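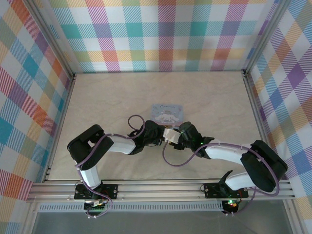

A reader in Brarnirberg wrote in to ask how anyone keeps a greeting card flat on the table long enough to sign it, and whether plaid behind the work counts as a cry for help.

By Abdel Rahman | March

Plaid is fine. As for the card:

1. Clear a space bigger than you think you need. Then clear it again.
2. Lay the card face down and bend it gently against its curl.
3. Put it under a heavy cookbook for 4 hours. Mine has never been opened for any other purpose.
4. Sign it with a pen you have tested on scrap paper, and keep your sleeve off the ink.

388 shares | 727 comments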